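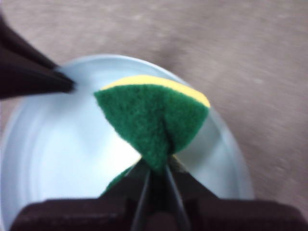

Two-sided sponge, white bowl, Plolley fingers.

Plolley Dish Hand, by Grolwood

Can it do your dishes? It can hold a sponge, and we're proud of that. Greasy pans are still your department.

Payload: 155 g
Finger opening: 135 mm
Price: $4000, sponge extra
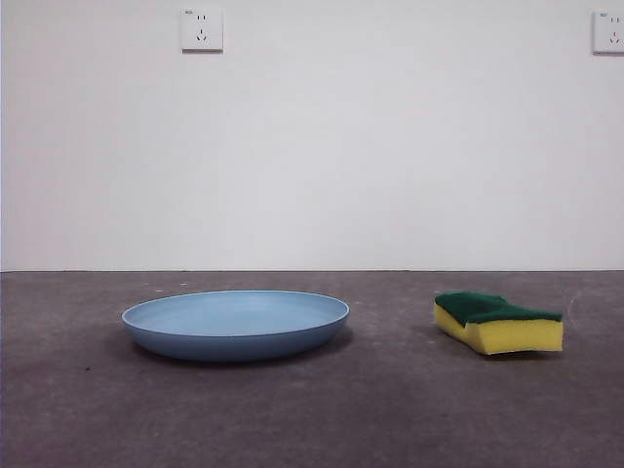 Blue plate and sponge, green side up.

Suggested first job: one plate. Mansa Asante in support recommends the kind you don't mind replacing. Allow 7 minutes, then finish by hand.

Ships in February. Questions about forks go to Murray Thibodeau, who has heard them.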